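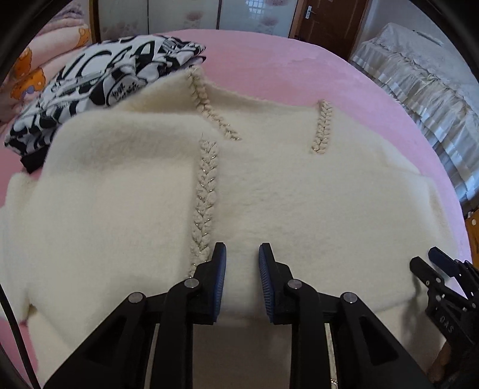 Letcombe gripper trial – fingers losing hold on fuzzy knits
Posted 2020-09-22 by the Letcombe bench team
Status: open, waiting on parts

Problem
The hand-held pair passes every flat cotton item on the list but drops brushed and mohair-type knits partway through a fold. The cardigan is the worst of them. It was first noticed with the Skesus pads, which are the smooth ones. We swapped to the blue ribbed pads and the drops went down, but they didn't stop.

Setup
Two hand-held grippers, one per hand, camera mounted on each. Black linkage fingers, blue ribbed pads. Garments are folded on the bed instead of the bench, as the bench is too hard and the fingertips skate on it. Controller is the Boychuk unit, firmware as shipped. Frame logging at 200 Hz.

Log

Entry 1. Ran 108 grasps on the cardigan with the ribbed pads, sleeve fold only. Most failures came when the fingers closed on the fibre halo and not on the knit underneath. The position reading says closed, the force reading says something is there, and then the sleeve slides out on the lift.

Entry 2. Pushed the tips down further before closing. Better on the sleeve. Worse on the front, where the tips catch the braided trim and bring the whole placket up with them. The metallic thread in the braid also snags in the ridges of the pad. Pulled one loop out of place and worked it back by hand. Please go easy, we only have the one cardigan.

Entry 3. Checked the pivot pins for play. Left gripper fine. Right gripper had a little slop at the outer linkage, tightened. No change in the drop rate, so that wasn't it, but it was worth doing.

Entry 4. Raised the closing force limit on the Boychuk from 4 N to the next step up. Holds the sleeve. Leaves a flat mark in the pile that brushes out. Not keen on leaving it there for the thinner garments.

Entry 5. Tried the Kusoscombe fingers, which have a wider tip and a soft grey pad. They hold the knit well at the original force setting. They can't get under the hem without bunching it, though, and they block more of the camera's view of the contact point. Went back to the blue pads for now.

Entry 6. Camera check. White knit on a pink cover is fine for colour, but auto exposure was washing out the folds and the operator couldn't tell sleeve from body on playback. Locked exposure at 1/600. Much easier to see the edges. The silver thread still sparkles a bit and the tracker ignores it.

Workaround
For fuzzy knits, grip at the hem or the cuff and keep off the braid. Lower the tips until the fabric dents, then close, then wait a beat before lifting. Pick lint off the pads after each garment – a toothbrush does the job.

Still to do
– Cut a set of pads with shallower ridges and rerun Entry 1.
– Ask Skesus whether the smooth pad comes in a softer grade.
– Per-garment force setting on the Boychuk. The menu has a slot for it but it doesn't save after a power cycle. Raised as a separate ticket.
– Decide on the Kusoscombe fingers before the loan runs out in December.

3 comments | 2 shares

Contact the Letcombe bench team | © Letcombe 2020 | Back to top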